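Toy fish

A toy fish is a small model of a fish made for play, teaching or decoration. Toy fish are sold singly, in sets of sea animals, and as parts of fishing games. 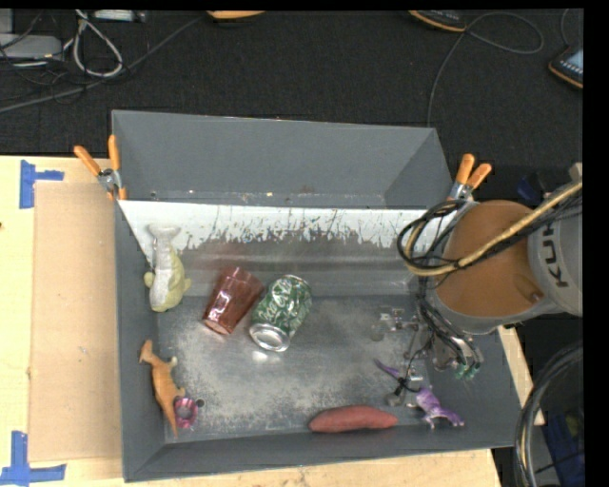

Toy fish are usually grouped by purpose into floating bath toys, game pieces and figures. Figures follow the proportions of a living fish most closely. Many have a forked tail and a pair of small side fins, and a common color scheme sets a whitish-gray body against yellow-green along the side. Game pieces are simpler in outline and often carry a magnet or ring at the mouth, by which they are lifted with a rod.

Materials
Older toy fish were carved from wood or stamped from tinplate. Tinplate examples were pressed in two halves and joined along the back by folded tabs. Molded plastics replaced both materials in most markets after the middle of the 20th century. Soft vinyl is used for hollow bath toys, and harder plastics for figures and game pieces. Hollow toys with an opening can hold water after use and are prone to mold growth inside, so many later designs are sealed.

Production
Solid figures are made by injection molding. The base color is mixed into the plastic, and markings are added by spray through a mask or by pad printing. Eyes are normally applied last. The seam left by the mold runs along the back and belly, where the fins partly hide it.

The Trultmont works at Kosasholm began making fish figures in 1971 under the designer Esben Nørgaard. Its first set had 10 species, all molded to the same length so that they could share one tray. Scale was therefore not consistent within the set, and the herring and the cod are nearly equal in size. Later sets corrected this.

Collecting
Collectors sort figures by maker's mark, mold number and paint variant. The catalog compiled by Hülya Duman lists 3309 entries, of which almost 700 are paint variants of existing molds. Unmarked figures are placed in a separate section and arranged by tail shape.

See also
Bath toy
Fishing game
Model animal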